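Home | Builds | Interviews | Parts and Suppliers | Archive

Squeeze, hold, let go: Yatziri Barrera on building hand-held grippers in a shared shop

July 2024

Yatziri Barrera builds grippers at the Tesholm workshop, a members' shop where she rents a bench and shares the printers. Her current project, which she calls Ginix, is a pair of hand-held grippers with a camera on each and a set of soft finger pads. An operator carries one in each hand and does ordinary small tasks with them. The recordings are used to train a policy for a two-arm setup that she expects to finish later in the year.

We talked for most of an afternoon, largely about pads. She had rebuilt them in June and was willing to go into detail.

"The first fingers were printed solid, with a strip of rubber glued on," she said. "They worked on boxes. Anything round rolled out. Anything thin, you pressed on it and it stayed where it was."

The present pad is tongue-shaped and rounded at the end, with a raised rim around a recessed mesh. The rim took several attempts. Too tall, and a thin object drops into the recess without touching the mesh. Too short, and the edge of the mesh starts to peel after a few days of use. She settled on a height by sanding one pad down in steps and trying it on the same objects after each pass.

"I'd like to say I modeled it. I had a block of sandpaper and a marker pen."

The pads are cast in open molds. She prints the molds herself, seals them with two coats of varnish and lets them sit overnight before pouring. Skipping the varnish leaves layer lines in the rubber, and those lines collect dust. The first batch was poured without it. She still has that batch and uses it for testing screws.

The body is printed in light gray plastic in as few parts as she could manage. An early version split along the middle and was held together by screws on both sides. It creaked. Every creak was a small movement between the camera and the fingers, and that movement ended up in the data as an error she could not remove afterward. The new body carries the camera mount and the finger guides on the same printed piece.

"If the camera moves relative to the pads, you have lost the session. You may not find that out for a week."

Weight is the other limit. The first complete gripper came to 330 grams before cabling, and she considers that the most a person should hold out in front of them for a working session. The later parts were hollowed out where the load allowed. She cut slots in the body wherever a wall was doing nothing, and ran the cable through one of them so that it no longer catches on the operator's sleeve.

The trigger linkage came from a supplier called Didenko, which sells small joints for camera sliders. Barrera tried printing the same joint and gave up. The printed pin wore oval, and once it had, the fingers no longer met in the same place each time.

"I don't print bearings anymore. I did it for a year. It saves very little money and costs a lot of evenings."

Each gripper has a patterned marker cube fixed on top. When one gripper comes into the other's view, the software reads the cube and works out the distance and angle between the two hands. Barrera had first planned to rely on motion sensors alone, and found that the position drifted when an operator stood still for long. The cubes gave her a fixed reference. They have to be flat and they have to stay clean. She prints the patterns on matte paper, because a gloss finish reflects the ceiling lights and the reader drops out.

The lens is a wide one, wide enough that straight shelves come out as curves. She corrects for this in calibration and leaves the raw recordings alone. Calibration is done at the start of each session against a board that hangs by the door. It takes 32 views of the board, and the software rejects the set if too many of them are from the same side.

"People get bored and stand in one spot. So I made it refuse."

The tasks are deliberately dull. Pick up a bottle. Move a card. Put a pen back where it was. She keeps the objects small and mixed, and avoids setting them out in rows, on the grounds that a policy trained on tidy shelves will learn tidy shelves. Glass is useful to her because it is slippery and because depth estimates tend to fail on it. Cards are useful because they lie flat and give the fingers almost nothing to close on.
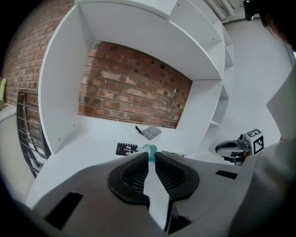 "A bottle on its side is a fair test of the pads," she said. "If the two fingers don't close evenly, one of them arrives first and pushes. On a hard surface a push is enough to start it rolling. Then the operator chases it, and now I have a recording of somebody chasing a bottle."

She does keep some of those recordings. Her earlier practice was to delete anything that looked clumsy, and the first policy she trained had no idea what to do after a miss. It would close on air and carry the air to the target. Runs with a recovery in them now go into a separate folder and are mixed back in at a ratio she is still adjusting.

Shelving brings its own trouble. The side panels limit the approach, and an operator holding two grippers will tend to let one drift outside while the other works. Barrera's instruction is to keep the idle hand in view of the working one, so that the cube can be read. She has it written on tape on the inside of the trigger guard.

The arms themselves are the part she is least ready to talk about. They are secondhand, from a maker named Jumholm, and arrived without documentation for the wrist flange. She measured the bolt pattern with calipers and drew an adapter plate. The first plate was off by a hole. The second fits, and the pads and camera will move across to it unchanged, so that the arm sees what the operator saw.

Asked what she would do differently, she thought for a while and went back to the pads.

"I'd cast more of them at once. They wear at the tip. You change one, and then the left doesn't match the right, so you change both. I should have a drawer full by now. I have one spare pair, and it's the color I don't like."

The body files will be posted when the adapter plate has been run under load. The mold files are available now from the workshop on request.

14 comments | 41 shares

Contact | Copyright and reuse | Back to top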